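Questions people keep asking about our house rules for the two-arm bench

I've been looking after the arm benches at Rindedell for a while now, and the same questions land in my inbox every time a new group starts. So I finally wrote the answers down. If you've done a shift with us before, skip to the parts on cables and on calling a bad take - those are the ones that changed.

Who are these rules for?

Anybody who sits down at a bench and moves an arm. That means operators, people resetting objects between takes, and visitors who've been told "go on, have a try." It doesn't matter how long you've been doing it. I follow them too, and I get told off when I don't (usually about my coffee).

Are these an official standard?

Nope. They're house rules. There are proper safety standards for robots and for people working next to them, and our site lead keeps up with those and does the formal risk assessment for each room. What you're reading is the everyday layer on top: how we like the bench set up, what we write down, when we stop. If something in here ever disagrees with the risk assessment on the wall of your room, the wall wins. Please tell me so I can fix the page.

How close can I get to an arm?

When it's powered and live, keep your hands, hair and sleeves out of its reach. When you need to get in there to move an object, put the arms on hold first and say "holding" out loud, and wait for the other person to say it back. Yes, you'll feel silly the first day. Everyone gets over it.

Clothes get asked about a lot, and I'd much prefer you wear something you don't mind getting bumped. No scarves, no dangling lanyards, no drawstrings hanging out of a hoodie. Roll long sleeves above the elbow and button anything that flaps.

What counts as contact?

Any time part of an arm touches something it wasn't sent to touch. That includes the table edge, the other arm, a cable, a chair or a fold of cloth. Soft contact counts! People are great at reporting a loud clunk and terrible at reporting a gentle lean, and the gentle lean is the one I want to hear about, as cloth can get pulled into a gap very quietly. We treat blue denim and black plastic brackets as one of our standing checks: if fabric is up against a bracket, stop and look before you carry on.

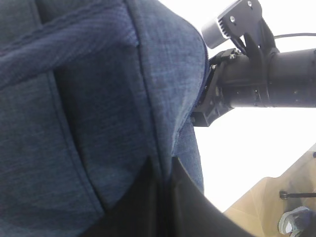 Reltesham, 19/11/2019

The answers from this point on were updated after we moved the benches over to the Reltesham room. The old numbering is gone, so if somebody quotes "rule 12" at you, they're working from a very old printout.

Do I have to do the walk-around every time?

Every time you start a session, and again after any break when you left the room. It's quick once you know it. Mine goes like this: floor first, then table, then arms from the base outward, then the cables, then the stop button. I press the stop button for real and make sure it does what it should. Looking at it isn't a test.

What am I looking for on the cables?

You want enough slack that the arm can get to the far end of its reach without pulling, and not so much that a loop can catch on a joint or on whatever you're handling. Bags are the worst for this, because a bag handle is a loop too, and two loops near each other love to get tangled. Run each arm slowly through its full reach with the table clear and watch the cable the whole way. Don't watch the gripper. I know it's more interesting.

If you have to re-tie something, use the soft straps from the drawer. Zip ties leave a sharp end when they're cut, and I've got the scratches to prove it.

What about the sensor and camera mounts?

Hands off the screws unless you've been shown how. If a mount has shifted even a little, everything recorded afterward is off compared with everything before, and you can't see that by eye. Check that the mount doesn't wobble, wipe the front with the gray cloth (only the gray one, the others are for the table), and if something's loose, tag the bench and find me or Sandamali.

Can I leave things lying next to the bench?

Please don't. Loose rods, flat cardboard, bags and jackets all belong on the shelf by the door. Closed shoes stay on your feet and your feet stay on the floor. I'm a bit of a bore about this one, but most of the silly stops we log come down to stuff that had no reason to be there.

How do I know an object is okay to use?

It should have an entry in Kuusk, our object log. Look it up by number before you put it on the table. The log tells you how it may be held, how hard, and whether it's been retired. For instance, item 519 has a weak seam and is for lifting by the body only, and item 703 is retired and should be in the blue bin, so if you see it on a table, take it off.

New objects need an entry first. Weigh it, note anything that could snag (zippers, cords, drawstrings), and write down where a gripper may and may not close. It takes a few minutes, and it saves the next person from guessing.

Anything special for soft bags with handles?

Lots, so let me go through it properly. Stand the bag up on the bare white table with nothing else next to it. Check that both handles move freely and that neither has slipped underneath. Decide before you start which arm holds and which arm works, and tell your partner. The holding arm closes first and stays put. The working arm comes in with its fingers open and stops short of the bag, and only then do you go on to the zipper or the second handle.

Two things I'd ask you to be fussy about. First, the holding grip: near where the handle joins is fine, but if you've pinched fabric as well as cord, write that in the notes, as it changes how the bag moves. Second, never let both arms pull on the same handle. The cord might take it, but the stitching won't for long.

Oh, and keep an eye on the handle you aren't using. It hangs where it likes, and it's very easy to forget about while you're concentrating on the other side.

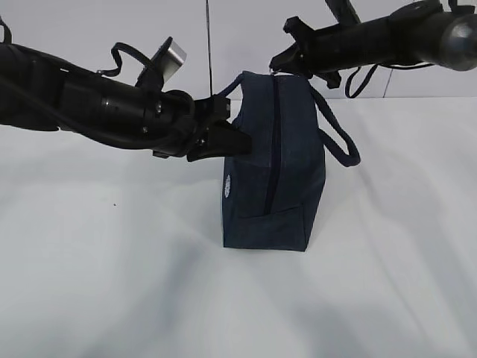
When should I throw out a take?

Less often than you'd think. A dropped object is still a good take as long as it's labeled as a drop. A slow, clumsy try is fine too - mark it and move on. Throw it out only if a person's hand came into the work area, if the wrong object was on the table, or if a mount or cable moved partway through. And "throw out" means flag it in Tinska. Don't delete anything! We once lost 2251 recordings to somebody's well-meant tidy-up (okay, it was me) and I don't want to go through that again.

How long can I operate before a break?

Swap with your partner whenever either of you wants to, no reason needed. Tired operators start making big, jerky moves and usually don't notice. If your partner says you look tired, you swap. That's the deal, and there's no arguing about it at the bench.

Somebody hit stop. What now?

Leave everything where it is. Take your hands off the controls, look at the arms, and talk to each other about what you saw before anyone resets. Then write it up in Tinska while it's fresh, even if it was nothing. I read every one of those notes. You'll never get in trouble for pressing stop, and I mean that for visitors and first-day people most of all.

Do visitors get to drive?

They can, with one trained person beside them whose only job is the stop button. Slow mode only, soft objects only, and we cap the group at 7 people in the room. If more turn up, split them and run it twice.

How do I get signed off?

Read this page, shadow a couple of sessions, then do a full walk-around and one bag task with Sandamali Herath watching. She's friendly, but she will move something before you come in to see if you catch it. I've missed it myself, so don't feel bad if you have to go twice.

Can I suggest a change?

Please do! Most of the handle section came from operators, and so did the "holding" call. Drop a note in the suggestions thread in Tinska with the bench you were on and what happened. I go through them all in one go, and the next big round is in May, but anything to do with safety gets looked at the same day.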